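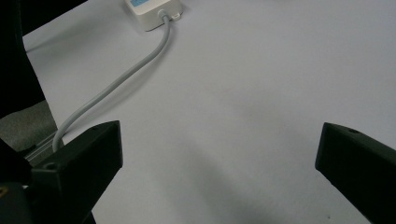 Refinishing a melamine desktop: 2K or waterborne?

trillside_shop
Posted December 29, 2018
Desktop is white melamine, worn dull along the front edge. I want to recoat it in place. Plan is to scuff with 220, bonding primer, then two coats of waterborne enamel by foam roller. Any reason to go to a 2K product for a desk that only sees a keyboard and paper?

fekete84
Waterborne is fine if you let it cure. Dry to the touch in an hour means very little. Mine still took a print from a coffee mug after nine days. Give it four weeks before you put a monitor stand on it.

rivance
Disagree. Waterborne enamel stays soft under forearms because skin oil gets into it. I did two desks with it and both went tacky at the front edge within a year. 2K polyurethane, sprayed, with a proper respirator.

E. Oltmanns
What did you clean with before priming? Tacky edges are often old hand oil left under the coating. Degrease twice, rinse with plain water, then sand. Sanding first pushes the oil into the scratches.

rivance
Denatured alcohol, once, after sanding. Possible, but I still would not use waterborne there.

trillside_shop
Spraying indoors is out. Is 220 too fine for the scuff?

fekete84
No. Coarser than 180 will show through white satin.

E. Oltmanns
220 is right. Do a tape pull test on the underside 188 hours after priming if you have the patience. Three days is the minimum.

rivance
Test the front edge too. The underside has never been touched by anyone's arms.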